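Search this site Go

How does a robot learn to handle a cable?
By Firdevs Tekin
March 20, 2025

Have you ever tried to untangle your headphones? Your fingers just sort of know what to do! A robot's don't, so at Rumdale we have to teach ours, and we do it with examples – piles and piles of them.

An example is one try at a job, saved from start to finish. I steer the robot, and the computer keeps the pictures and every little move. Our job is a long white cable and some metal clips screwed to a board full of holes.

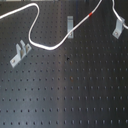 I used to think we could save one perfect try and be done. Nope! If the computer only ever saw the cable lying one way, it would get stuck the minute the cable curled differently. So we bend it, loop it, start over and go again. In February we saved 144 tries, and now we have 400. We want 1000 (my hands are already tired).

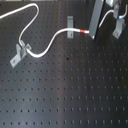

Page last changed: March 20, 2025

Then comes the learning part. The computer goes through all the tries and hunts for patterns, like which way to move when the cable makes a big loop. After that we let it have a go by itself, on a loop it has never seen. Sometimes it gets muddled – and then I know which examples to make next!

© 2025 Rumdale | Contact us | Back to top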